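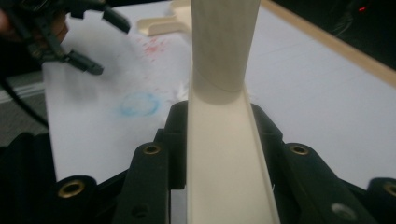 Figure 1. Cream-colored tray between black gripper jaws, with a cylinder standing at the far end.

Print | E-mail

4. Spectator reports of free choice in the table routine

4.1 Setting and routine

The routine was performed at close-up tables in the Giltano, a dinner theater in Cledska, during the December season. The performer puts down four small objects from a set sold under the name Mushi and asks the spectator to narrow them to one. The last object matches a prediction that has been in view from the start. The method is verbal. When the spectator points to two objects, the performer either keeps them in play or sets them aside, depending on whether the target is among them, and speaks as though the action had been planned that way. Magicians know the procedure as equivoque or magician's choice.

We used this routine for two reasons. It needs no sleight of hand, so differences in the performer's dexterity have little effect on the outcome. It also has branches that are easy to name. A spectator who touches the target right away gets the short branch. Others go through one or two eliminations first. The performer followed a written script for each branch and did not add jokes or asides, although he was allowed to repeat an instruction if the spectator had not heard it.

The Mushi set was bought from the dealer Zodero in its standard form. Its printed instructions give a different wording for the second elimination, which asks the spectator to "hand me one." We replaced this with "pick up one in each hand, and now give me one," a wording that performers in our earlier interviews said they preferred. The change applies to all performances reported in this section.

4.2 Participants and questions

After the show, 131 spectators filled in a one-page form. Only people who had made the choices themselves were asked; others at the same table were not. The form asked the spectator to rate how free the choice had felt, on a scale from one to seven, and then to write down the steps in order. A last question asked whether the spectator had seen a similar trick before. We left out 37 forms on which the steps were blank or could not be read, and analyzed the remaining 94.

The order of the questions matters. In a pilot, we asked for the steps first, and several people changed their rating after trying to write the steps out. Putting the rating first keeps it closer to the impression the spectator took away from the table. It does mean that the ratings and the written accounts do not always agree, and we return to this below.

4.3 Ratings

Ratings of free choice were high in every branch. Spectators in the short branch gave the highest ratings, as expected, and those in the longest branch gave the lowest, but the gap was small. No branch had a median below five. Spectators who had seen a similar trick before rated their choice as less free than the others did. This held within each branch, so it does not come from experienced spectators happening to land in the longer ones.

Age made no clear difference. Neither did the size of the party at the table, although very large parties were rare at the Giltano, where most tables seat four.

4.4 Written accounts

The written accounts were sorted by two readers working separately. An account was marked complete if it gave each elimination in the right order and said what happened to the objects that were set aside. It was marked simplified if at least one elimination was missing. Where the readers disagreed, the account was read again and discussed until one label was agreed on.

Simplified accounts were common in the longer branches. The usual form was a single sentence saying that the spectator had picked one object and that it matched the prediction. Some spectators described the objects being removed by the performer before any choice was offered. A smaller group reported choosing the target first and then discarding the rest, which reverses what happened.

Simplified accounts came with higher ratings. One reading is that people who forget the eliminations remember the choice as a plain one. Another is that people who felt free paid less attention to the steps. Our form cannot separate the two. A design in which the account is collected at different delays would help, and performers who took part in the project have offered to run one.

We also looked at hesitation. The performer noted after each table whether the spectator had paused or asked for an instruction again. Spectators who asked for a repeat were more likely to write a complete account. Being made to think about the wording may fix it in memory, and working magicians already tend to cut any instruction that has to be said twice.

4.5 Limits

All performances were given by the same person in one room. A performer with a faster or more talkative style might get different ratings, and the script was stiffer than most magicians would use for a paying audience. Spectators had also bought a ticket to a magic show. They knew that some kind of control was being used, and a few wrote as much in the margin. Street or trade-show audiences may be less guarded.

The number of spectators is modest. The longest branch in particular was reached by few people, and we do not report separate tests for it. To compare all branches with the same confidence we would need a sample closer to 1,000, which is not practical at close-up tables. A filmed version shown online could reach 3,000 or more viewers, but a viewer who watches someone else choose is answering a different question from the one asked here.

Finally, the rating scale uses the word "free," which people may understand in different ways. One spectator rated the choice seven and wrote that it had been free "but he would have got there anyway." We kept the form as it was so that the results could be compared with our earlier card study. The full script and the form are given in Appendix B.

Contact | Copyright 25 March 2023 | Back to top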